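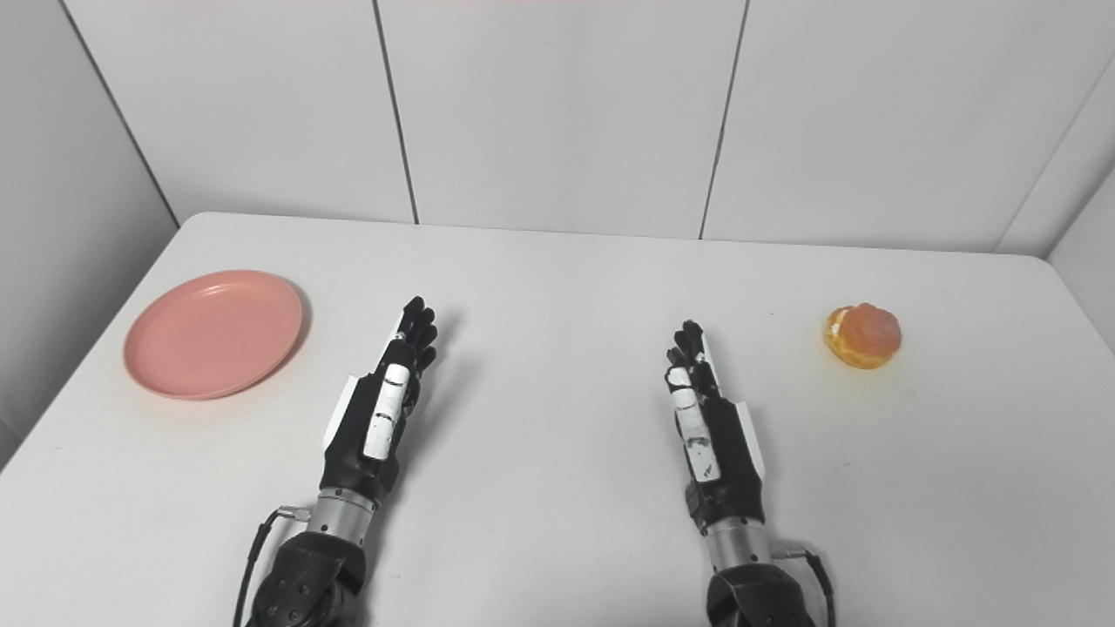

A pink plate and a partly peeled orange on a white table.

The Gezer crossing: your questions answered

What has been agreed?

The government in Esirach and the Northern Council have signed an arrangement to reopen the road crossing at Gezer to civilians. It was signed in Nunberg after 15 days of talks. It covers the crossing and the road either side of it, and nothing else.

Is this a peace agreement?

No. The ceasefire is a separate document and remains in force as before. The status of the northern districts, the return of property and the release of detainees are all left for later talks. No date has been set for those.

Who can cross?

In the first stage, only people on the family list. There are 252 names on it, put forward by both sides and checked by the monitoring mission. Children under 16 travel with a listed adult and do not need their own entry.

How do I find out whether I am on the list?

The list is not published. Local registration offices on both sides hold a copy and will confirm an entry to the person named or to a close relative with identity papers. Please don't go to the crossing to ask.

When is it open?

Saturday only, from 8 am to 2 pm. The last person is let through at 1.30 pm. If the crossing closes early, anyone already inside the waiting area will be dealt with first.

Can I drive across?

Private vehicles are not allowed at this stage. Buses run from each side to the barrier, and the 188 metres between the two posts are covered on foot. A minibus is available for people who can't walk that far. Ask for it when you confirm your place.

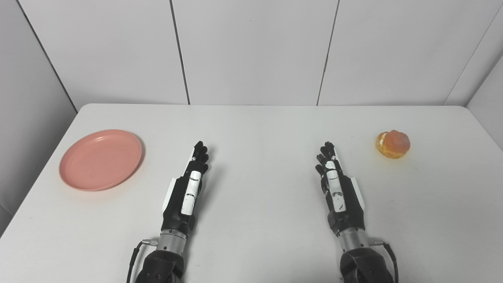 What can I bring?

One bag per person, plus medicines for personal use. Keep prescriptions with you. Goods for sale will be turned back, and so will fuel and satellite phones. Pets are not covered by the arrangement.

Who is watching over it?

Cledance, the civilian monitoring mission, has 62 observers in the area, working in shifts at both posts. They are unarmed. They record what happens and report to both sides, but they cannot overrule a border officer.

What if I am refused?

Ask the officer for a refusal slip and hand a copy to an observer. Songül Tatlı, who heads the mission's Gezer office, has said that every slip will be raised at the weekly meeting of the two sides. A refusal does not take your name off the list.

Could the arrangement be called off?

Yes. Either side can suspend it with 48 hours' notice. After three months they will meet again in Nunberg to decide whether to extend it and whether lorries should be let through.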